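Ticket 117: Pointer jumping and sticking, order office, Nemulport
Opened May 25, 2021 by Flora MacAulay. Assigned: Tibor Juhász. Status: closed
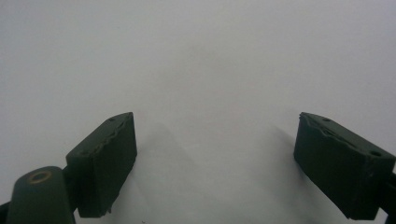 Attachment 1: pale grey-white surface, plain, no pattern

Flora MacAulay (order office)
Mouse trouble again, most of the room now. Pointer sticks, then leaps. Goes to the wrong line in Jusent and you've clicked before you notice. I cancelled a real order this morning (put back, customer rung, fine). Started after we came back in to the new desks. Old desks were never like this. Can we have mats please, or the old desks.

Keyboard also drops letters but I may just be typing badly.

Tibor Juhász (IT desk)
Thanks Flora. Few questions before I come up:
Wireless mice or wired?
Everyone or just some?
All day or does it come and go?
Anything plugged in that wasnt there in April?
When it sticks, does the clock on screen carry on or does the whole PC hang?

Flora MacAulay
Wireless, the set that came with the keyboards. 15 desks in here, I'd say most people have moaned at one time or another. Comes and goes. Worst mid morning. Clock carries on. PC is fine otherwise, phone is fine, only the mouse.

Plugged in: the new desks came with a hub under the screen so we plug everything into that. Nothing else that I know of.

Tibor Juhász
OK. Suspect one, the desk tops. Optical mouse works by looking at the surface and comparing one look with the next, and a very plain pale top gives it not much to go on. Seen it before with glass and with shiny white. Cheap sensors are the worst for it. Try a sheet of ordinary printed paper under the mouse for an hour, page of text, anything. Report back.

Flora MacAulay
Did the paper. Me, Fergus and Þórey. Fergus says better. Þórey says no different. Mine was fine for ages then leapt right across the screen while I was on the phone to Grakdale. So no idea.

Fergus Swanson (order office)
Adding myself. Mine IS better with paper. Also paper slides about and is annoying, can't live like this. Happy to tape it down.

Tibor Juhász
Please dont tape paper to the new desks, facilities will have my head.

Came up to look after lunch. Notes:

- Fergus: no fault seen with or without paper. Sat there a good while. Typical.
- Þórey: two freezes while I watched. With paper down. Letters missing in a test sentence as well, so Flora your typing is cleared.
- Flora: one leap, no paper.
- Swapped Flora and Fergus mice over, receivers and all. Leap stayed with Flora's desk, so not the mouse.
- New batteries in all three. No change.
- Mouse speed set to 1000 dpi on Þórey's, was a lot higher. Easier to control, still froze.

If keyboard is losing letters too then surface can't be the whole story. Keyboard doesn't look at the desk. Both go through the same little receiver. Looking at that next.

Þórey Arnardóttir (order office)
Mine got worse just now. Copying the price file onto the backup drive if that matters. Every time I do the price file it goes mad, I thought that was the PC being busy.

Tibor Juhász
That matters a lot, thank you. Where is the backup drive plugged in?

Þórey Arnardóttir
The hub. Next to the mouse thing. Blue sockets.

Tibor Juhász
Right. Think we have it.

Blue sockets are the fast USB 3 type. When a fast drive is busy the socket and the cable give off radio noise, and it lands in the same range wireless mice and keyboards use (2.4 GHz). Receiver sitting right beside it can't hear the mouse properly. Mouse sends, receiver misses it, pointer stops. Then it hears again and the pointer jumps to catch up. Keyboard drops letters for the same reason. Nothing wrong with the PCs.

Why mid morning: that's when the price files get copied. Why Fergus is ok: no drive on his, he doesn't do price files. His paper cure was probably luck, sorry Fergus.

Why "since the new desks": old desks had no hub. Receivers were in the front of the PC and drives in the back.

Test for this afternoon, please do in order and write down what happens:
1. Þórey, leave everything as is, copy the price file, note freezes.
2. Unplug the drive fully. Use mouse as normal for half an hour.
3. Plug drive back in same place. Move the receiver to the front of the PC, not the hub. Copy the price file again.

Þórey Arnardóttir
1. Froze four times during the copy. Lost letters.
2. Nothing at all. Lovely.
3. One tiny stutter at the start, then fine. Might have been me.

Tibor Juhász
Good enough for me. Not all the desks can reach the front of the PC easily, a few of the machines are hung at the back behind the panel, so ordering short extension leads. Plain USB 2 ones. Receiver on the end of the lead, up near the keyboard, away from the hub. Going over budget by myself is a no so copying in Efthymia.

Efthymia Karagiannis (purchasing)
How many and what for? I had a request for mouse mats for the whole room on my desk this morning and now it's cables. Which one please.

Tibor Juhász
Cables. Fifteen. Cancel the mats. I've a handful in the drawer to start with, so Flora and Þórey get theirs today.

Flora MacAulay
Can we not have mats as well? The desks are cold on the wrist.

Efthymia Karagiannis
Separate request, separate form.

Efthymia Karagiannis
Cables approved. Jaiswal only sell them in boxes of 200 or singly at a silly price. Have taken singly at the silly price. What would we do with 200.

Tibor Juhász
Grakdale are getting the same desks, they may want some. But agreed, singly.

Update, two desks done (Flora, Þórey). Leads in, receivers up by the keyboards. Price file copied on both. No freezes seen in either copy. Leaving overnight.

Flora MacAulay
Morning. All good on mine so far. Did the long customer list in Jusent, never jumped. Could you tidy the lead though, it's lying right across where I put my tea.

Fergus Swanson
Do I get one?

Tibor Juhász
You haven't got a fault.

Fergus Swanson
I have on paper.

Tibor Juhász
You get one. Everybody gets one, easier than remembering who hasn't.

Cables arrived. Fitted the lot, bar one desk where the person was on a call and waved me off, will catch them later. While under there found:

- two receivers plugged into the wrong PCs, neighbours swapped, so each was moving the other's pointer if they left the PCs on. Explains the "ghost" somebody mentioned to me in the corridor. Put right and labelled.
- one hub with its own power lead not pushed in properly. Pushed in.
- one mouse with a lump of fluff in the sensor hole. Cleaned with a dry cotton bud.
- mouse speed all over the place desk to desk. Left alone unless asked.

Þórey Arnardóttir
The ghost was me! I kept thinking someone was logged in on my PC, I changed my password over that. Twice.

Tibor Juhász
Changing it does no harm. You're fine.

Last desk done. For anyone finding this ticket later, Grakdale especialy:

Symptoms: wireless mouse sticks then leaps, keyboard drops letters, screen clock carries on as normal. Comes and goes, worse when copying to a USB drive.
Cause: wireless receiver next to a busy USB 3 socket.
Fix: move receiver away from the hub. Front of PC, or on a short USB 2 extension lead up by the keyboard. Doesn't need to be far, a hand's length was plenty in Nemulport.
Quick check: unplug the drive and see if it clears up. If only the pointer misbehaves and the keyboard is perfect, then try a bit of printed paper under the mouse, could still be the surface.
Don't bother with: new batteries (unless the light's showing), reinstalling anything, swapping PCs.

Flora, ok to close?

Flora MacAulay
Yes, close. Have sent Efthymia the form for the mats.

Efthymia Karagiannis
Received. It's the old form.

Ticket closed by Tibor Juhász. Resolution: hardware moved, extension leads fitted. Linked: wrist mats request, order office (open).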